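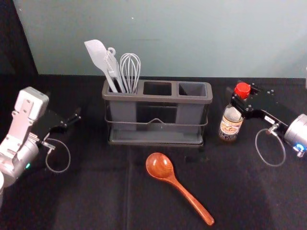

Quiénes somos

Ellska es una escuela pequeña de cocina doméstica. Enseñamos a cocinar en casa y también a ordenar la cocina, porque para nosotros son la misma materia. Me llamo Flynn Pirihi y la fundé después de muchos años trabajando en cocinas de otros. El español no es mi primera lengua, y pido disculpas si alguna frase suena un poco rígida. En clase hablo más despacio y todos nos entendemos.

Cómo trabajamos

Cada curso dura 11 semanas y admite un máximo de 20 alumnos. Las mesas se cubren con tela negra, que se lava en casa y se cambia cuando hace falta. Antes de encender ningún fuego, cada alumno prepara su puesto: el escurridor de utensilios atrás, las herramientas de mango largo dentro, y delante solamente lo que se va a usar primero. Muchas veces es la cuchara de madera.

La primera clase está dedicada a los utensilios. Hablamos de la espátula, de las pinzas, del batidor de varillas, y de cómo guardarlos con la parte de trabajo hacia arriba. Parece poca cosa para una tarde entera, pero los alumnos hacen muchas preguntas. La más frecuente es si conviene llenar todos los compartimentos. Mi consejo es dejar alguno libre – siempre aparece después un cucharón que necesita su lugar.

También insistimos en la bandeja de abajo, la que recoge el agua. Hay que vaciarla y secarla cada noche. Las cucharas de madera no van al lavavajillas; se lavan a mano, se secan con un paño y se dejan acostadas hasta la mañana siguiente.

Nuestros cursos

Folik es el curso para principiantes: cortar, hervir, saltear, limpiar. Varkmont es el segundo nivel, con salsas, masas y guisos largos. Quien termina los dos puede venir a las tardes de práctica, que comienzan a las cinco y no tienen programa fijo. Cada uno trae su receta y cocina a su ritmo.

Dónde estamos

Ocupamos la planta baja de la casa Ansah, en el número 61. Se entra por el patio. Las inscripciones para el próximo curso se abren en septiembre, en la misma escuela o por correo. Quien desea conocer las aulas antes de decidir puede visitarnos por la mañana; le enseñamos los puestos y el armario de los utensilios, y respondemos con gusto a sus preguntas.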